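夜のデスクトップ係
2021年5月11日

世の中にはロボットに宙返りをさせている人たちがいるらしい。うちのロボットの当面の目標は、古いデスクトップPCからSATAケーブルを抜くことである。

抜くだけ。挿さなくていい。片手で缶コーヒーを飲みながらでもできる作業を、ロボットに教えるために大人が午前中から集まっている。

プロジェクト名はCondard。名前だけは巡航ミサイルみたいに強そう。中身は「使わなくなったPCからハードディスクを取り出す」です。

やり方は模倣学習。つまり人間がグリッパーを動かして作業を見せて、手元のカメラの映像と指の開き具合を記録して、あとは学習機にお願いする。お願いするところまでが人間の仕事で、叶えてくれるかどうかは別部署の管轄。

で、教えるにあたって最初にわかるのは、自分がケーブルの抜き方をまったく説明できないという事実。

「つまんで、ちょっと揺らして、すっと引く」。はい、ちょっとって何度ですか。すっとって秒速何ミリですか。手に聞いても手は黙っている。
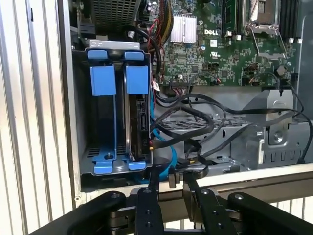

人間の指は優秀すぎて教師に向いていないと思う。爪がある。腹がある。狭いところでは小指だけ畳んだりする。黒い板が2枚向かい合っているだけの生徒に、小指の畳み方を語ってどうする。

だから教える側が生徒の体に合わせる。グリッパーの指先でできることだけで作業を組み直す。やってみると、自分が急に不器用になった夢を見ている感じで、かなり嫌です。

今日の手順（暫定）：
ケースの上から入る
コネクタの正面で一回止まる
つまむ
少しだけ戻す向きに引く
離す
出る

「一回止まる」を入れたのは先週の私。止まらないデモばかりだと、モデルが勢いよくケースに突っ込む性格に育つ。誰に似たんだか、と言いかけて、全部私のデモだったのでやめた。

止まりすぎるデモばかりだと、今度はコネクタの前で永遠に考え込む子ができます。こちらもちゃんと育てました。12月のことです。あの子は一晩中コネクタを見つめていました。

あのときの止まる時間を測ったら、私はだいたい考えごとをしていた。昼に何を食べるかとか。学習データに昼食の迷いが混入している。

ケースの中は思っているよりずっと混んでいる。目的地はドライブベイの脇のコネクタひとつなのに、途中に電源の線だの何だのが垂れてきて、満員電車で奥のドアから降りる人の気持ちになる。「すみません降ります」をグリッパーに言わせたい。

同じDELLの筐体でも、開けるたびにケーブルの垂れ方が違う。昨日のデモをそのまま再生すれば済むなら誰も苦労しないわけで、違うことに意味があるのは頭ではわかっている。頭では。

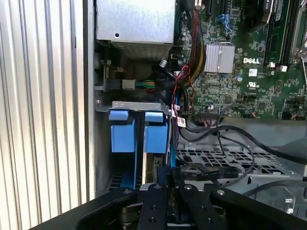

青いプラスチックの部品がドライブの目印として大変ありがたい。人間にも見やすいし、たぶんモデルにも見やすい。

ただし、見やすすぎる目印には副作用がある。前に学習させたモデルは、青いものを見ると無条件に近寄っていくようになった。試しに机の上に青いペンのキャップを置いたら、そっちに行った。ハードディスクのことは忘れていた。

あと、SATAケーブルにも青いやつがいる。ややこしい。筐体の設計者にもケーブルの設計者にも罪はない。

対策として、部屋の照明を変えたり、ケースの向きを少し回したりしてデモを取る。回すたびに自分の感覚がゼロに戻るので、モデルより先に私の汎化性能が試されている。ちなみに低い。

記録と再生に使っているのはMaldonadoというツールで、社内製。起動すると毎回ひとつ前の設定を忘れている。作った人に聞いたら「仕様です」と返ってきた。潔くて好き。

Maldonadoの良いところも書いておくと、デモの頭と尻尾を切るのが速い。録画ボタンを押してから動き出すまでのもぞもぞした時間とか、終わったあと手が安心してだらっと下がるところとか。人間の油断は尻尾に出る。

切り忘れるとどうなるか。モデルが作業の最後に、律儀にだらっと下がる。しかもケースの縁に当たるまで下がる。完コピです。

現在までに取ったデモは318本。

そのうち使えないと判定したのが41本。内訳は、つまみ損ね、別のケーブルをつまんだ、グリッパーがケースの縁に引っかかった、あとは「途中でくしゃみ」。

失敗したデモも捨てなくていい、という流派はある。つまみ損ねてからやり直すところまで入っていれば、立て直し方を教えられるので。私もそう思う。でもくしゃみからの立て直しは教えたくない。

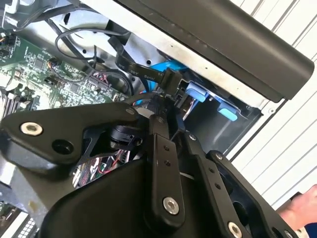
手で教えていると、力加減のところでいつも詰まる。

コネクタが固いとき、人間は無意識に反対の手でケースを押さえる。押さえているつもりはない。気づいたら手が出ている。で、映像を見返すと「なぜかケースがまったく動かない世界」で作業が成功している。

モデルはその世界を信じて育つ。本番では誰も押さえてくれない。引っぱると、ケーブルと一緒にケースごとついてくる。

過保護という言葉がこんなにぴったりくる現場もない。

というわけでルールを作りました。手を出すなら最初から最後まで出す。出さないなら出さない。途中でこっそり助けない。紙に書いて貼ったのに、いちばん破っているのは貼った本人です。

遠隔操作にすればいいのでは、とよく言われる。やりました。Garndaleの拠点にリーダーアームとフォロワーアームの一式があって、そちらではコントローラ側の腕を動かすと、離れたところの腕が同じように動く。

手はこっそり出せなくなった。物理的に届かないので。たいへん教育的。

そのかわり、感触がまるごと消える。ケーブルが固いのか、つまめていないのか、そもそも見当違いの板金を握っているのか、腕から返ってくる情報はゼロ。画面をにらんで「いま握ってる？握ってるよね？」と自分に聞きながら引く。

遠隔だと上手い人と下手な人の差がはっきり出るのも味わい深い。ゲームをやる人が上手いとは限らなかった。上手かったのは、普段から何をするのもゆっくりな人でした。

私は下手なほう。握る前に引いている。人生全般そう。

遠隔で取ったデモと手で直接教えたデモを混ぜていいのか問題もある。動きの癖が違う。手で教えたほうは、指先がわずかに傾いてからつまみにいく。遠隔のほうは真正面から行く。両方混ぜたモデルは、傾きかけて正面に戻ってまた傾いて、を繰り返していた。板挟みの中間管理職みたいで見ていられない。

結局、いまは別々に学習させて比べている。呼び名はJoscombeのAとB。もう少し愛着のわく名前にしたかったけど、ペットみたいに名付けると消すときにつらいので。

Aは手で教えたほう。Bは遠隔。Aは動きがなめらかで、よく道を間違える。Bはぎくしゃくしていて、目的地には着く。どっちと旅行に行きたいかという話になって、休憩が長引いた。

これを読んでいる物好きな人のために、教えるときの実用メモを少し。

同じ人がずっと教えない。疲れると全部のデモが雑に似てくる。

カメラに映らない情報で判断しない。私は横から首を伸ばしてコネクタの裏を覗いてから動かす癖があって、手元のカメラにしてみれば完全なカンニング。生徒は覗けない。

うまくいったデモほど見返す。失敗は自分でも覚えているけど、成功は「うまくいった」以外の記憶がない。見返すと、途中で隣のケーブルを思いきり押しのけていたりする。

3回続けて同じ失敗をしたら、手を離して水を飲む。

最後のやつは学習データとは関係ないです。

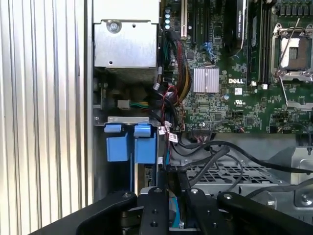
横から失礼します。うちもケーブル抜きを遠隔で教えてるんですが、抜く向きより、抜いたあとケーブルをどこに放すかでモデルがおかしくなりました。放し方って揃えてます？

揃えて、ません。

いま見返してきました。抜いたあと、手前に放しているのと、横に放しているのと、つまんだまま一瞬どこに置くか悩んでから元の場所の近くにそっと戻しているのがある。三つ目は何。情が移ってる。

たぶんJoscombeのAが道を間違えるの、半分はこれだと思う。抜いたところでデモは終わりだと、教えるほうが勝手に思っていた。放すところまでがケーブル抜きだった。

ご指摘の方、ありがとうございます。おかげで明日の予定がなくなり、かわりに明日の予定ができました。

放す位置を決めるにあたって条件を出してみる。
次にドライブを引き出す経路をふさがない
カメラの真ん前に垂らさない
グリッパーを開いたときに指に引っかからない

全部満たす場所を目で探しているんだけど、ケーブルのほうにも行きたい場所があるらしく、曲がり癖のついたやつは放した瞬間に好きなほうへ戻っていく。長年その形で暮らしてきたのだから無理もない。

そうなると「狙った場所に置く」を教えるのは諦めて、「放す前に横へ少し逃がす」という動きだけ揃えるのがよさそう。置き場所は本人の意思に任せる。ケーブル本人の。

過去のデモは全部取り直しか、という声が頭の中でしている。抜いた直後で切って、放すところだけ別に教えて継ぎ足す案もある。Maldonadoは切るのは速いが、継ぐ機能があるかは知らない。

聞いてきた。ないそうです。仕様です、とのこと。

継ぎ足し用のスクリプトを自分で書くか、グリッパーを握り直すか。天秤にかけたところ、握り直すほうが早そうという結論に。手首は反対している。

明日はAのぶんから取ります。ケースの向きは今日のまま、照明だけ一段落として、手は出さない。出さないと書いたので、出したらここで報告します。

それから、くしゃみのデモは消しました。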